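Le gâteau au citron de la tante

Six heures du matin, la cuisine encore noire. Elle allume le four. 180, non, elle vérifie sur le cahier : 270 grammes de farine, ça c'est sûr, le reste est mangé par une tache de beurre. Les oeufs, combien ? Quatre. Peut-être cinq. On verra.

Thursday, non, jeudi, elle pense en deux langues depuis qu'elle vit à Avimcombe. Jeudi donc, la vente de gâteaux à seize heures, et elle a dit oui. Pourquoi elle a dit oui. Elle ne sait pas faire les gâteaux. Les soupes, oui.

Le beurre fond trop vite. Ça mousse, ça brunit, tant pis, ça sentira la noisette. Le sucre. Les zestes, deux citrons, un bout d'ongle aussi, aïe. Elle goute la pâte au doigt. Trop acide. Encore du sucre. Trop sucré. Bon.

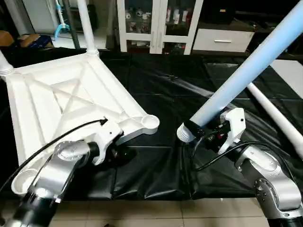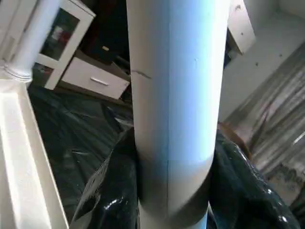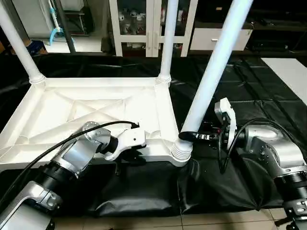 Au four. Quarante minutes, dit le cahier, et en dessous, au crayon, « surveiller !! ». Elle surveille. Assise par terre, le torchon sur les genoux, le nez devant la vitre. Rien. Puis une bosse au milieu. Puis la bosse se fend, exactement comme chez la tante, à Clornthorpe, les dimanches où il pleuvait et où on léchait le saladier à tour de rôle.

Elle avait oublié le saladier. Elle se relève, racle le fond à la cuillère, debout contre l'évier. Ce gout-là. Le même, à peu de choses prêt.

La minuterie sonne. Le couteau ressort collant, cinq minutes encore. Elle se brûle au moule, jure, pose le tout sur la grille. Le dessus est trop brun d'un côté. Le sucre glace cachera. Plus de sucre glace.

Sept heures vingt. Elle coupe une part, pour voir. Une toute petite. Puis une autre, pour égaliser le bord.

À seize heures elle apporte de la soupe.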